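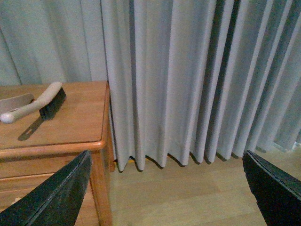
Visit Report: Open Day at the Breka Workshop, Oltham
Keerthana Thomas
Tuesday, September 1, 2026

Why I went
My project asks how much of ordinary housework a robot arm can do without help. I have read plenty of product pages on this and trust very few of them, so when Breka announced an open day I signed up to watch the tidying demonstration. The sign said "Home robots are ready." I wanted to know who had decided that.

The setup
The demonstration corner was made up like part of a home, with a small wooden table and long curtains. The arm, which Breka calls the Womov, has a gripper with two dark fingers and a small camera mounted close to them. The job was to pick up cleaning tools, including a hand brush, and put them back on the table.

Heikki Savolainen ran the session and took questions while it was going on. The visit lasted over 90 minutes, but the arm was working for 20 of those. The rest was talk, a coffee break and one long restart that was described to us as routine.

What was claimed
The handout says the Womov "handles any household tool." I asked how many kinds of tool had been tested and was told that a list could be sent. I left my address. As of writing I don't have the list.

I also asked whether the arm was choosing its own movements or being steered by a person. The answer was "a mix," and I couldn't get the mix explained any further. For my project that is the main question. If a person is steering, the demo tells us about the hardware and about the person's patience, and very little about the software.

Picking up a long handle looks easy, and I think audiences give a robot too much credit for it. A pole is about as friendly a shape as a gripper can be offered. Knowing where the bristle end is, and keeping it from hitting the furniture on the way past, seems to me the harder part.
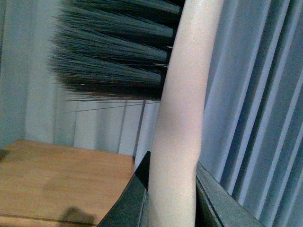
Helmi Rantala thought I was being unfair on this point and told me so on the bus home. In her view a steady grip on a smooth handle took years of other people's work, and I would be more impressed if I had ever tried to program one. She may be right. I still wouldn't call it housework.

Putting things down
I paid more attention to the placing than the picking. A brush can be on a table and still not be put away. Ask anyone who shares a kitchen. I had hoped for a rule, such as how far a handle may stick out past the edge before it counts as a miss.

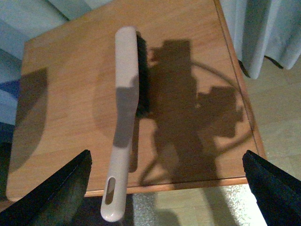

Savolainen said an item counts as placed when the gripper lets go and the item stays where it is. By that rule my brother has a spotless room. I would want a second check - a person who walks by and says whether they would leave it like that.

What I can use
My notes cover two attempts from start to finish, and two is too few for a success rate, so my report will not have one. I will use the definition of "placed" and the unanswered question about steering. Cecilia Odoi has asked to see my question sheet before her own visit in January, and I have moved the steering question to the top of it.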